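Llevo desde octubre reconciliándome con los ladrillos de juguete. En casa había una caja con 444 piezas que solo salía cuando venían mis sobrinos, y ahora la abro yo, después de cenar (¡y sin sobrinos!).

Mi único lujo es un buen tapete marrón sobre la mesa blanca. Los colores resaltan muchísimo y da gusto empezar con poca cosa: unos cuantos ladrillos sueltos y una primera unión, verde con azul.

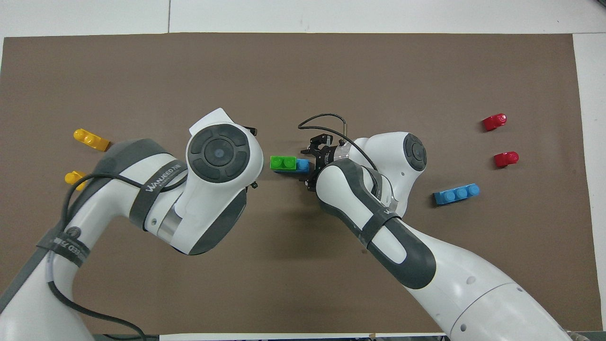
## Poco y a la vista

Severin Brunner, mi vecino, vuelca la caja entera y busca a manotazos. Yo no puedo, me agobio. Saco nueve piezas, me doy 25 minutos y a ver qué sale. Anoche salió medio puente.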